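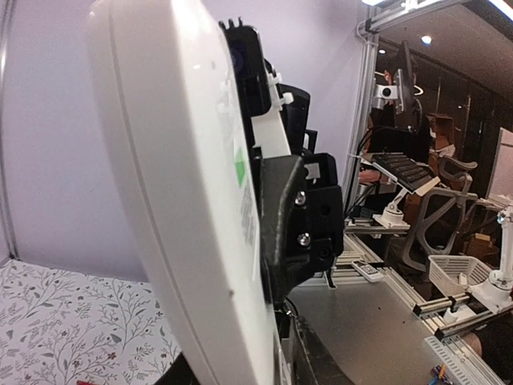 Saturday, cell 2, started 9:40

Left arm dropped out again on the pick and place run. Same as the last two times: wrist pitch joint faults on overcurrent, the controller cuts torque to the whole left side, and the arm sags until it hits something. This time the fingertips came down on the table cloth. No damage to the fingers that I can find. The right arm kept going and finished its move, and that bothers me more than the fault does. If one side loses torque the other side is supposed to hold where it is.

Log shows the fault at cycle 64 of the run. Wrist current limit is set at 2,000 mA. It sat well under that for most of the run, then climbed over the last few cycles and tripped on the way down to the table. Temperature on the joint was normal in the log, so I don't think it is the motor cooking.

Checked with power off and the e-stop in:

Wrist turns by hand, but with a tight spot near the bottom of its travel. Right wrist has no tight spot.
Bracket screws snug. Did not touch the camera mount, so calibration should still be good.
Unplugged and reseated the cable at the left base. Connector looked clean.
Swapped the left and right joint cables and ran the wrist alone. Fault stayed with the left arm, so the cable is fine.

My guess is the gearbox in the wrist. The spare came from Skorano in August and should be in the cabinet with the Drultotham parts. If it isn't there, check the shelf under the bench before ordering another one.
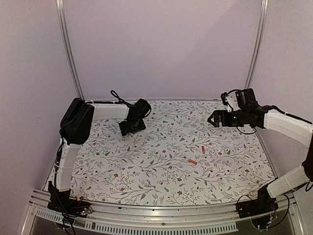

Manipulation Group, Drultotham Lab / Cell 2 notebook

11:15. Put two of the orange cylinders down between the grippers and went back to slow jogging, left arm only, no picking. Moved the wrist down in small steps and watched the current. It rises at the same angle each time, going down and coming back up. With the gripper closed or open makes no difference.

Then the hold problem. Went through the Cilleo config and the line that links the two arms is commented out. Looks like it was turned off when the right arm was being tuned by itself and never put back. Put it back, restarted, and pulled the enable on the left arm from software with the right arm moving slowly over clear table. Right arm stopped and held. Did it again the other way around and the left arm held too.

That only tests a software disable. I have not tested it with a real overcurrent fault and don't want to until the wrist is fixed.

Until then:

No unattended runs on this cell, including the Pan overnight job. I took it out of the queue.
Left arm at slow speed only. Hands out of the cell whenever torque is on. It drops fast when it goes.
Do not raise the current limit to get through a run.

To do: find the spare gearbox, swap it, redo the wrist zero, rerun the full set with the log on. Add a check at startup that refuses to run if the arm link is off. Copy the log from this morning to the shared drive before the controller overwrites it.

12:30. Torque off, e-stop in, tag on the switch.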